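New handling code asks gripper users to log pad wear

A voluntary code on the care of hand-held grippers went out to member labs on Tuesday, and its authors say it will make the recordings those labs trade with one another easier to trust. Whether anyone will follow it is another matter.

The code, drawn up by a working group based at Malley, runs to 11 clauses. The main one says the foam on the fingertips must be checked before each session and replaced once it has torn through or begun to shed. Another says the pivots must be looked over every 30 hours of use. Labs are also asked to note which set of pads was fitted when a recording was made.

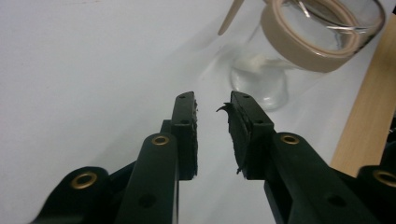
Torn foam on the inner face of the right fingertip.

Mojtaba Salehi, who chaired the group, said worn pads change how an object sits between the fingers, and that a lab buying in somebody else's recordings has no way of knowing what it is getting. "People write down the lighting and the table height and then say nothing at all about the part that touches the object," he said.

The group looked at 1840 recordings offered for exchange by member labs. Pad condition was noted in 642 of them. The report does not say how the rest compared in quality, which seems like the first thing a reader would want to know. It also gives no measure of how torn a pad has to be before it matters. "Torn through or begun to shed" is left to whoever is holding the tool.

Ffion Parri, who runs the recording floor at Skitinen, said her staff already change pads when they look bad and she doubts a form will improve on that. "They'll tick the box at the start of the shift. I would," she said.

There is the question of money, too. Kolteck, which sells replacement pads, had a seat on the working group. Salehi said the company did not vote on the replacement clause. The minutes have not been published.

A second clause covers closing the fingers fully before the first take, so that the operator can see whether the pads meet evenly along their length. It is the cheapest item in the code – it needs no parts and no paperwork – and probably the one most likely to survive.

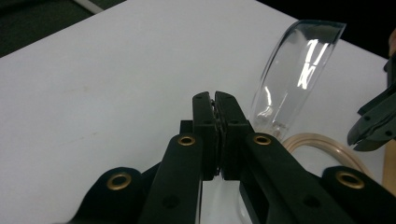

Does a lab have to follow the code to keep trading recordings?
Nothing in the text requires it. Labs that sign up may say so on their listings, and those that don't can carry on as before.

Mehrangiz Babaei of Sharifi, one of the labs that has signed, said she would like to see spot checks added. None are planned. The group meets again in April.

Print this article
E-mail this article

Related items
Sharifi drops paper logs on recording floor
Who pays for spare parts? Labs still at odds
Malley group names new chair
Letters: Table height is not the problem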